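The Allowance Window
A short story

1. Morning

The pension office in Sendovden opened at eight, and by half past seven on a Tuesday the bench outside was full. The old man took the place at the end, next to the drainpipe, and held his folder flat on his knees.

He had worked 20 years at the Wavurach mill and before that on the ferries, which did not count. The ferries had paid cash. He had been told this at the window in April, and he had gone home and looked through every drawer for something with a stamp on it.

He found two pay slips from the Alteo line. They were thin and gray and one had been folded around a key. He put them in the folder behind his birth certificate.

"What number are you?" the woman beside him asked.

"I haven't got one yet."

"You get it inside, then they send you back out here."

She had come about her husband's benefit. He had died in the winter and the payments had gone on for two months, and now the office wanted them back. She had spent the money on the burial. She said this in the same voice she had used for the numbers.

2. The window

His number was 243. It was past eleven when the clerk called it.

She was young and had a cold. She read the pay slips, turned them over, and read the backs, where there was nothing.

"These are for the ferry," she said.

"Yes."

"Were contributions taken out?"

"I don't know. They gave us what they gave us."

She went away with the slips. He stood and waited with both hands on the counter. At the next window a man was explaining that he lived in Mengal but got his mail at his sister's, and the clerk there was explaining that he could not do both.

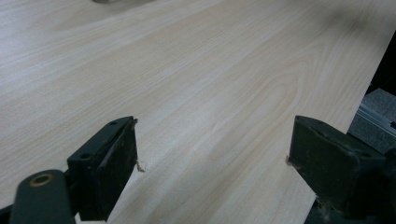
3. What the clerk found

When she came back she had a ledger under her arm, a big one with a cloth spine. She opened it and turned it so he could see. Alteo had paid into the old fund for its deck crews. The entries were by hand, one line a month, and his name was there, spelled wrong.

"Is this you?"

"There's a letter missing."

"But is it you?"

He looked at the line for a while. He remembered the purser who kept the lists – a heavy man who never asked how you spelled anything.

"It's me," he said.

She gave him a form for the spelling and another for the years. Both had to be signed by someone who had known him then. He thought about who was left. There was the cook, if the cook was still in Mengal, and there was a deckhand he had not spoken to since a quarrel over a coat.

"How long do I have?"

"Until the end of next month."

Outside, the woman was still on the bench. She moved her bag so he could sit down, and he borrowed her pen and started on the first form.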